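Visit Report: Hand-Held Grippers at the Mellora Open Day
Automation Studies, Unit 3
Submitted 2020-07-09

Our class visited the Mellora workshop for its open day. The purpose was to see how people work with soft materials using grippers held in the hand, and to compare this with the fixed Conard arm in our own lab. We spent most of our time at the fabric table.

Each gripper has two fingers that close together on a linkage. The operator works with one in each hand, so every task has to be done with two pinch points and no bare fingers. We were told fabric is harder than boxes or bottles, as its shape changes every time it is touched. Small items with both hard and soft parts are harder again.

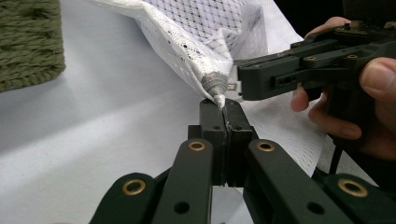 Figure 1. Two grippers on a white mesh piping bag with a metal nozzle.

The staff keep a log of every attempt. On the day we visited it stood at 93 entries, and a failed try is written down the same way as a good one. Our group was allowed 2 turns each. Most of us squeezed too early and had to let go and start over.

Cloth was the part I found most useful for my own project.
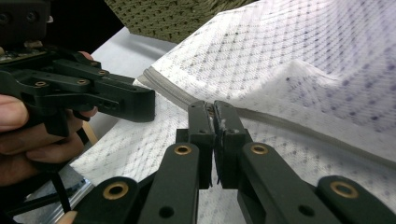 A hem gives the fingers a thicker edge to hold than the middle of the fabric does - I had not thought of this when I planned my folding test. I will change the test so the arm looks for an edge first. I also want to try narrower finger pads, if the Crichton parts arrive before August.

One limit of the visit was time. We did not get to see the Flarance sorting line, and I could not measure grip force at the table.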